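[Unham-health] Drop-in vaccination clinic: it's staying! 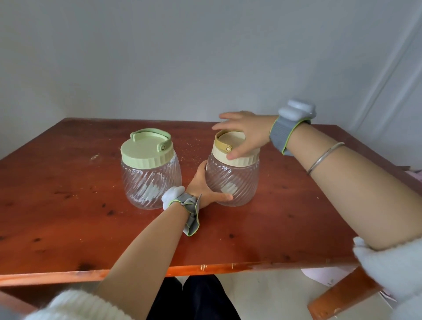

Naa Annan

Hello all,

Wonderful news from last night's council meeting. The drop-in vaccination clinic on Marinho Road will stay open through the winter, and the vote wasn't even close! I'd gone along expecting a long argument about the measles figures (you'll remember June, when the gallery got quite heated) but the public health officer took us through them calmly and people listened.

Opening goes up to 2 evenings a week, and families from Amcombe can use it too, which they couldn't before. More than 200 people signed our letter. Thank you, every one of you - it was read out in full.

Custódio, to your question below: yes, they did discuss it. School letters will go out in Portuguese as well as English, and the council is paying for the printing. I'd love a second pair of eyes on the wording if you have the time.

Still no decision on the 13 bus stopping outside. I'll keep asking.

Naa

On July 4, 2018, Custódio Barros wrote:
> Naa, I can't get to the meeting, I'm on lates at the depot.
> Could you ask whether the school letters will be translated?
> Two mums at Prusov House told me they never understood the
> first one and put it in a drawer.
> Good luck with it.
> Custódio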